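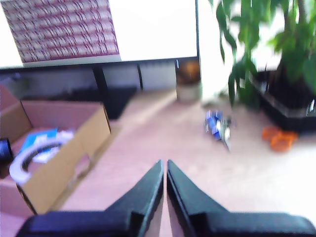 Figure 2. Black gripper tips, nearly touching, with pinkish floor in the narrow gap. Trornbridge.

4.2 Floor colour and how bright a room feels

We had expected the lamps to matter most. They do matter, but the replies from Trornbridge and Kumham kept bringing us back to the floor, and this is where the study became a real pleasure to work on! Of the 1,134 comments we coded, 290 mentioned the floor without being asked to, usually in the same breath as a remark on the light. People who worked over pale grey called their rooms "clear" or "flat". People who worked over pink, peach or tan used words one would sooner expect of a kitchen: "cosy", "soft", "a bit sleepy after lunch".

Huerta and Yang coded the comments separately and then met to settle the cases where they differed. Most of these turned on the word "warm", which can mean the colour of a room or its temperature (the August replies were especially hard to sort, for obvious reasons). Where the meaning could not be settled from the rest of the comment, we left it out of the colour count.

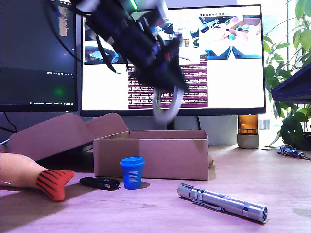

Work done mainly at a screen seems to change the picture in a lovely way. A bright display fills much of what the eye takes in, and several people told us that they only noticed the floor when they looked up or stood to leave. "I couldn't have told you what colour it was in my first year," wrote one reply from Kumham, "and now I can't stop seeing it." In the 115 comments from people who spent most of the day at a screen, glare came up far more often than floor colour, and blinds more often than either.

The old Derkuretti scale, which asks for a single score for the whole room, would have hidden all of this. We used Romaniuk's split version, with separate scores for floor, walls and ceiling, and would gladly do so again. Its one weak point is the ceiling item, which many people skipped. Barrera has suggested asking about it last, after the windows, and the Ambaye rooms will be surveyed in that order.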